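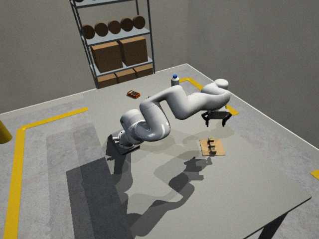
Section 9. Setting up call queues and call logging

A call queue is a list of contacts that Wudico puts in front of a sales rep one at a time. Set up at least one queue before you invite reps to the workspace. You need a Manager or Owner login for everything in this section except logging a call.

Before you start

Connect your phone line (Section 7) and import your contacts (Section 8). Every contact needs a phone number with a country code. Contacts without one are imported but will not appear in any queue.

Create a queue

1. Open Calling, then Queues, and select New Queue.
2. Type a name. Reps see this name at the top of their screen, so keep it short: "Renewals December" or "Zawadzka leads".
3. Under Source, pick a saved list or a filter. A saved list stays as it is until someone edits it. A filter updates every night.
4. Under Order, choose Oldest Contact First, Newest Contact First or Deal Value.
5. Set Max Attempts. The default is 2. After that many unanswered calls the contact moves to the Rested tab.
6. Select Save. The queue is created in the Paused state.

Note: A queue can hold up to 2,000 contacts. If your list has 2,515, the first 2,000 are loaded in the order you chose and the other 515 wait in Overflow. They move up as contacts are completed or rested.

Assign reps

1. Open the queue and select the People tab.
2. Select Add and tick the names you want. Teams are shown first, then single users.
3. Choose Shared or Split. In a shared queue each rep gets the next free contact. In a split queue the contacts are divided evenly when you start it, and each rep keeps their own share.
4. Select Start Queue.

Caution: Switching from Split to Shared while a queue is running clears all callback reminders that reps have set in it. Export the reminders first (Queue menu, Export, Callbacks).

Set calling hours

Hours follow the contact's time zone — not the rep's — and are taken from the country code. For countries with more than one zone, Wudico uses the postal code if there is one.

1. Open Calling, then Hours.
2. Enter a start and end time for each country you call.
3. Add public holidays by hand or upload a calendar file.

Contacts outside their calling hours are skipped and come back when the hours open. They do not use up an attempt.

Caution: Wudico does not check your hours against local telemarketing rules. Check these yourself before you start a queue in a new country.

Log a call

The outcome box opens when the call ends.

1. Pick an outcome: Meeting Booked, Call Back, Not Interested, No Answer or Wrong Number.
2. For Call Back, enter a date and time.
3. Add a note if you want one. Notes are visible to everyone in the workspace.
4. Select Save and Next.

If a rep closes the box without picking an outcome, the call is saved as No Answer and counts as an attempt. The rep can change it later from Call History — managers can change it for anyone.

Pausing and deleting

Pausing a queue keeps all progress. Calls already in progress are not cut off. Deleting a queue removes the attempt counts and callbacks but leaves the contacts and call history in place. A deleted queue cannot be restored.

Section last updated 14/04/2025 by Wiesława Kwiatkowski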